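Comcombe Knitwear Care Guide
Section 4: Folding heavy sweaters 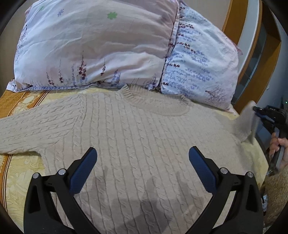

Cable knit is thick and stubborn and will hold a grudge against a coat hanger for years. Fold it.

1. Spread the sweater on a bed or other flat surface. Push the pillows out of the way if you have the energy.
2. Smooth the body from the collar down. Follow the cables; they know where they are going.
3. Lay one sleeve straight out to the side, then bring the other across the chest. Repeat with the first sleeve.
4. Fold each side in toward the middle.
5. Bring the hem up to the collar. Heavy knits are done at this point. A third fold gives you a cushion.

Note: Lift sleeves near the shoulder as well as the cuff. A sleeve dragged by one end gets longer, and your arms won't.

Caution: Do not stack more than 20 inches high. The sweater you want will be at the bottom.

For lighter styles (Pridar, Sevidach), see Section 5. For moths, see Section 9 and good luck.

Revised November 2022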